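食品为什么要装进不同的袋子
少儿科普栏目 · 厨房里的材料
2018年3月26日

打开厨房的柜子,会看到盒、瓶、罐和各种袋子。它们叫作食品包装。包装的任务可以用物理和化学的语言说清楚:控制水分、氧气、光线和气味进出食品的速度。本文介绍调料和干货常用的软包装,也就是可以弯折的塑料袋。

一、食品在柜子里会发生什么变化

食品变质有几种途径。

第一种是微生物生长。细菌和霉菌需要水。食品里能被微生物利用的水,用“水分活度”表示,数值在0到1之间。纯水是1。多数霉菌在水分活度低于0.7时很难生长,多数细菌在低于0.9时就停止生长。把蔬菜、蘑菇、海带晒干或烘干,水分活度下降,它们就能在室温下存放较长时间。

第二种是吸潮。干的食品放在潮湿的空气里,会从空气中吸收水蒸气。颗粒状的调料吸潮后表面溶解,颗粒互相粘连,最后成为硬块。这个过程叫“结块”。

第三种是氧化。油脂和氧气反应,产生有哈喇味的物质。光照和高温会加快这个反应。

第四种是气味转移。香味是挥发性分子,能从包装的缝隙跑出去,也能被旁边的食品吸收。茶叶和大料放在一起,几天后茶叶会带上大料的味道,就是这个原因。

二、一层薄膜和几层薄膜

塑料薄膜由很长的分子组成,这种分子叫高分子。分子之间有极小的空隙,水蒸气和氧气的分子可以慢慢穿过去。材料不同,空隙的大小和数量不同,穿过去的速度也不同。

工程师测量这个速度时,把薄膜夹在两个小室之间,一边潮湿,一边干燥,记录24小时内每平方米薄膜透过多少克水蒸气。得到的数值叫“水蒸气透过量”。数值越小,防潮性能越好。

聚乙烯防潮较好,加热后容易熔合,适合做袋子的内层。但它挡氧气的能力较弱。聚酯结实,表面光滑,容易印刷,适合做外层。尼龙耐穿刺,挡氧气比聚乙烯好。铝箔几乎不透水、不透氧、不透光,但反复弯折后会出现针孔。

把两层或更多层薄膜用胶黏合在一起,就得到复合膜。每一层负责一项工作。图案和文字常常印在外层薄膜的里面一侧,再和下一层黏合,这样手指摩擦时油墨不会掉。这种方法叫“里印”。

三、袋子的形状

最简单的袋子是三边封口的平袋。它用料少,但不能站立,打开以后也不容易重新封严。 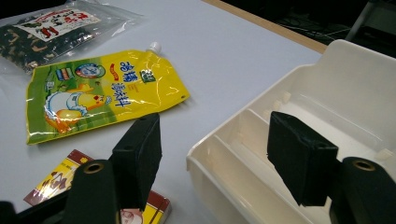

自立袋的底部多折了一块薄膜。装入食品后,这块薄膜被撑开,形成一个椭圆形的底面,袋子就能站住。有些自立袋还在袋口熔接一个硬的塑料管,叫作“吸嘴”,外面配螺旋盖。黄色的鸡味调料袋属于这一类,白色的小旋盖装在袋子的一角。它平放在桌面上也可以,因为拧紧的盖子能封住袋口。使用时拧开盖子,倾斜袋子,内容物从较窄的口里流出,一次倒多少比较容易控制。用完以后拧回去,空气进出的通道又被关闭。

螺旋盖能封严,靠的是螺纹。螺纹是绕在圆柱上的斜面。手转动盖子一圈,盖子只向下移动很短的距离,因此手上较小的力变成了盖子压在瓶口上的较大的力。盖子里面的密封圈或密封凸边被压紧,缝隙消失。

四、透明的袋子和不透明的袋子

同一个柜子里,有的袋子印满颜色,有的袋子完全透明。

透明袋的优点是可以直接检查内容物。干木耳是否完整,海带上有没有霉点,不用打开就能看到。缺点是光线能够进入。叶绿素和其他一些色素受光照后会分解,绿色的干菜放久了会发黄。透明袋应当放在关着门的柜子里,避开窗台。

不透明的袋子挡住一部分光线,但看不见里面剩下多少。解决办法有两种:在袋子上留一条透明的窗口,或者用手掂一掂。

包装上的颜色和图画也有作用。小朋友还不认识很多字的时候,可以通过图画猜出里面是什么。不过图画只是提示,不能代替文字。确认一种食品,要看产品名称和配料表。

五、怎样读包装上的文字

产品名称:说明这是什么食品,一般用较大的字。

配料表:按照加入量从多到少排列。排在第一位的配料最多。鸡味调料的配料表里常有食盐,做菜时放了它,就要少放盐。

净含量:指食品本身的质量或体积,不包括袋子。固体用克或千克,液体用毫升或升。

生产日期和保质期:两项要一起看。保质期是按没有开封、按要求保存的情况计算的。开封以后,水汽和氧气进入袋内,应当尽快食用。

贮存条件:常见的写法有“阴凉干燥处”和“开封后冷藏”。

六、一个可以在家做的观察

材料:盐2份,每份14克;小碟子一个;能封口的塑料袋一个;厨房秤一台。请在大人陪同下进行。

步骤:
1. 把一份盐倒在碟子里,敞开放置。
2. 把另一份盐装进塑料袋,压出空气,封好。
3. 分别称量碟子和袋子,连同里面的盐,记下数值。
4. 把两者放在同一个地方,每天同一时间再称一次,连续记录一周。

如果空气潮湿,碟子里的盐质量可能增加,表面可能出现硬壳。如果空气干燥,变化会很小。家用厨房秤的最小刻度多为1克,变化小于这个数值时读不出来。把结果和当天的空气湿度写在一起,才能进行比较。实验用过的盐不要再食用。

七、整理干货和调料的方法

取用之前擦干双手和勺子。带水的勺子伸进袋子,会让局部的颗粒先结块。

平袋剪开以后,从底部向上赶出空气,把袋口折两折,再用夹子夹紧。也可以整袋放进带密封圈的盒子,原来的标签留着不要扔。

带旋盖的袋子,先擦净管口的残留物,再拧盖子。螺纹里夹着颗粒或干掉的酱汁,盖子就压不到底。

干货和气味强的香料分开放。柜子离灶台和水槽要有一段距离,灶台附近温度高,水槽附近湿度高。

新买的放在后面,先买的放在前面,先用前面的。这个方法在仓库里叫“先进先出”。

词语解释
水分活度:食品中可被微生物利用的水的量度。
复合膜:由多层不同材料黏合成的薄膜。
吸嘴:熔接在软袋上的硬质管口。
结块:颗粒吸潮后粘连成块的现象。

下一篇:玻璃瓶的盖子为什么有时拧不开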